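Asstead Security Notes
@asstead_notes
12/05/2019

1/ Thread on a session handling flaw in the Brarnex hotel and office door system. The mobile key app is affected. The plastic cards are not. Fixed in server build 66, which most sites should have by now. Details below.

2/ Background: Brarnex issues a mobile key as a signed token. The token carries a room or door ID, a start time, an end time and a key serial. The phone passes it to the lock over Bluetooth. The lock checks the signature and the times, then opens.

3/ The lock has no network connection. It learns about canceled keys in one way only: the next valid key presented to it carries a short revocation list. This is a common design and is reasonable when the list is handled correctly.

4/ The list was not handled correctly. It holds 30 entries. When entry 31 arrives, the oldest one is dropped, whether or not the key it refers to has expired.

5/ So a key canceled early becomes valid again once 30 more cancellations are pushed to the same door. For a single hotel room that takes a long time. For a shared door (parking, gym, side entrance) at a busy site, we saw it happen in under a day.

6/ Test setup: one Brarnex lock on a bench, one Oltard controller, two phones, a local copy of the server at build 64. We issued 2,417 keys over the test period and canceled 2,000 of them before their end time.

7/ Of the canceled keys, every one we retried after 30 later cancellations opened the lock, provided its original end time had not passed. No failures. This is deterministic, so there is no race to win and no timing to tune.

8/ An attacker needs a key that was once real. Former staff and former tenants are the main concern. Long-lived keys are worse than short ones. A contractor key with a one-year end time, canceled in February, would be usable again for most of the year.

9/ What does not work: forging a token, extending the end time, or moving a key from one door to another. The signature covers all of those fields and we found no problem with it.

10/ A second, smaller issue. The app caches the token in its own storage and deletes it when the server says the key is canceled. Put the phone in airplane mode before that message arrives and the token stays. Bluetooth can then be turned back on by itself.

11/ On its own, 10 is minor. Any offline key system has it. Combined with 4, it means an attacker does not need to modify the app or root the phone. Airplane mode and patience are enough.

12/ The fix in build 66: entries are now kept until the end time of the key they refer to. If the list fills up, the server rotates the signing key for that door and reissues the active tokens. Locks also need new firmware -- the server update alone does not close the hole.

13/ We retested with both updates in place. Dropped entries: zero. Opening time went up slightly on doors with long lists, but not enough for a user to care.

14/ If you run a Brarnex site: check the server build on the admin status page, then check lock firmware door by door. The dashboard shows "up to date" when the server is current, even if the locks are not. We reported this separately and it is still open.

15/ If you cannot update yet, issue shared-door keys with an end time of one day and renew them. That limits the window to whatever is left of the day. It also adds load on the server, so try it on one door first.

16/ Desmet sells a rebranded version of the same lock with its own server. We tested one unit. It stores revocations differently and is not affected by 4. It is affected by 10.

17/ Reporting went smoothly. The vendor confirmed the list problem from our first write-up and asked for extra time for the firmware, which we agreed to. No bounty was offered or requested.

18/ We are not publishing the test scripts. The steps in 5 and 7 are enough for anyone to check their own lock. Questions about the token format are fine in replies.

19/ Last post, photos. 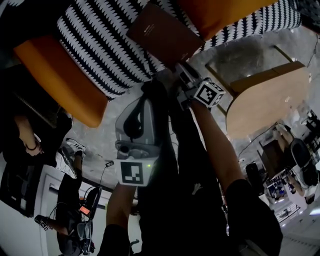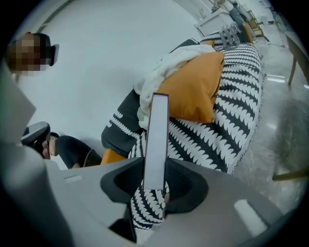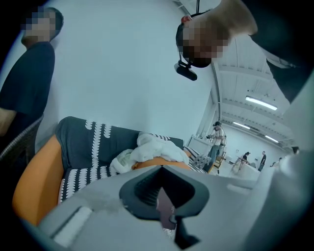
First: notebook or folder on the striped cushion. Second: hardcover, closed. Third: two people and the low sofa chair.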